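Chapter 8

The Price of the Empty Hour: Idle Time and What We Say About It

Managers have complained about idle time for as long as there have been managers. A loom stands still, a lorry waits at a gate, a clerk looks out of the window, and someone higher up works out what it cost. The sum is usually simple: take the hourly cost of the thing or the person, multiply by the hours in which nothing was made, and call the result waste.

This chapter asks you to distrust that sum. It will not claim that idle time is good for us, or that a slow works is secretly a happy one. Plenty of books make that case and most of them rest on very little. The claim here is smaller. The cost of an idle hour depends on what else could have been done with it, and the people who quote such costs seldom say.

Take the case used throughout Part Three, the packing works at Drestham. In April its new owners, Stastside, reported that the wrapping line had stood idle for 400 hours over the year. They valued each hour at £40 and put a loss of £16,000 in the accounts. The figure was repeated in two trade papers and then in a council report, each citing the one before. At no stage did anyone ask whether there had been goods to wrap.

There had not, for much of that time. The line was fed by a cutting room which could not keep pace with it. Running the wrapping line for longer would have wrapped nothing extra, and the power bill would have gone up. Some of the 400 hours were a real loss — a late delivery of film in the spring, a fault in the heater — but the report did not separate these from the rest, and the records that might have let us do so were not kept.

Sushil Nigam, who taught works accounting for many years, used to tell his students to write two words beside every idle hour: "instead of". If they could not finish the phrase, they were to leave the cost blank. It is a blunt rule, and we shall find cases where it fails. It is still better than the rule Stastside used. 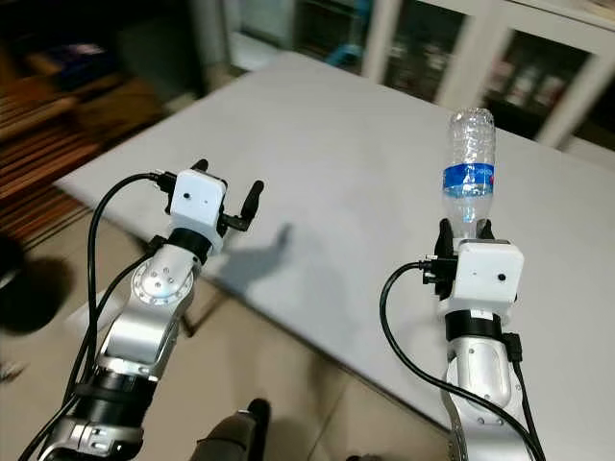 8.1 Three meanings of "idle"

Much of the muddle comes from the word itself. In everyday speech a thing is idle when it is doing nothing. In the accounts it is idle when it is paid for and making nothing that can be sold. In planning, it may be idle because someone chose to hold it back, as a fire engine is held back. These meanings overlap, but a report that slides from one to another can prove almost anything.

The third is the one most often lost. When the Gallegos ferry company kept a spare boat at its moorings, a visiting adviser called it a dead asset and urged the owners to sell. They did so, and the sale raised a tidy sum. Whether it was a wise sale we cannot tell from the sale price, which is all the adviser's later writing mentions. We would need to know how often the spare had been called out, and what passengers were worth to the firm on those days. Readers should be wary of any success story that stops at the point where the money comes in.

The first meaning gives trouble of another kind. It depends on looking, and a look is short. An inspector who walks through a works once in the morning sees who and what is still at that moment. Early time studies tried to mend this by looking more often, and the Zirar study, which we examine in section 8.2, made 4,000 such checks. That is a large number, and it impressed people. It did not settle what counted as work when the person being checked was thinking, and the authors — to their credit — admitted as much in a footnote that hardly anyone has quoted.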